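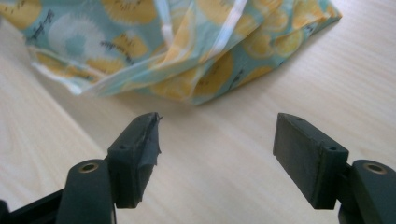
Hazel Ferreira
Founder and Managing Director, Ranimlow Gifts

About Ranimlow

Ranimlow is a gift delivery company based in Torenport. We prepare and send hampers, potted plants and baked goods to homes, hospitals and workplaces across the region. The company is privately owned and operates from 2 premises, a packing room on Ruddock Street and a shopfront near the harbour.

Our customers order for birthdays, anniversaries, new babies, retirements and the main festivals of the year. Many of them live a long way from the people they are buying for. We take particular care with the written card, which is copied by hand from the wording supplied at checkout.

Last year we delivered 2,071 orders, almost 60 of them for a single school reunion in April. Orders placed before noon are sent out the same afternoon within Torenport. Deliveries to Nokow and the outlying towns leave the following morning.

Ranimlow buys from local growers and bakers where the season allows. Suppliers are reviewed every two years, and each must be able to provide a full list of ingredients. Customers with allergies are asked to contact us before ordering.

Workplace accounts

Businesses may open an account for staff and client gifts. Invoices are issued monthly, and delivery dates can be booked for the whole year in advance.

Enquiries about accounts, supply or employment should be made in writing to the Ruddock Street office. Visitors to the shopfront are welcome during business hours.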